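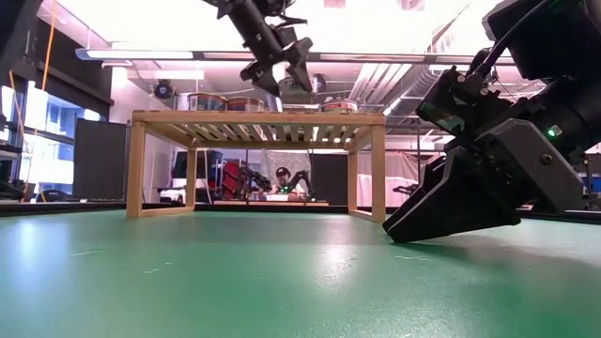
Lelside Community Pantry
Progress report to the Wavine Fund, 2019-12-03

Dear friends at Wavine,

Thank you for your patience with this one, which I meant to send before the holiday rush and then kept adding to! The short version is that the pantry is in good shape and that your grant is mostly spent, with 382 dollars left for the winter.

Since April we have handed out 2,271 tins, well past the 1,000 we put in the application. Soup and beans still go fastest. Fish is slower, though we have a few loyal takers, and the fruit disappears whenever families come in after school.

The slatted wooden shelves have made a real difference. People like to see the tins standing up there with the labels showing, and they choose for themselves now, where before we packed a bag and hoped for the best (a lot of beets came back to us that way). We spent almost 700 dollars on shelving, a bit over what we planned, and the Wilczyńska Street room got its share first as it had nothing but boxes on the floor.

Still to do: the date check on the older stock, and a second delivery day with Dusia Foods, who have been very kind but can't promise anything until the new year. I will write again once we hear from them.

With warm thanks,
The pantry coordinator, Lelside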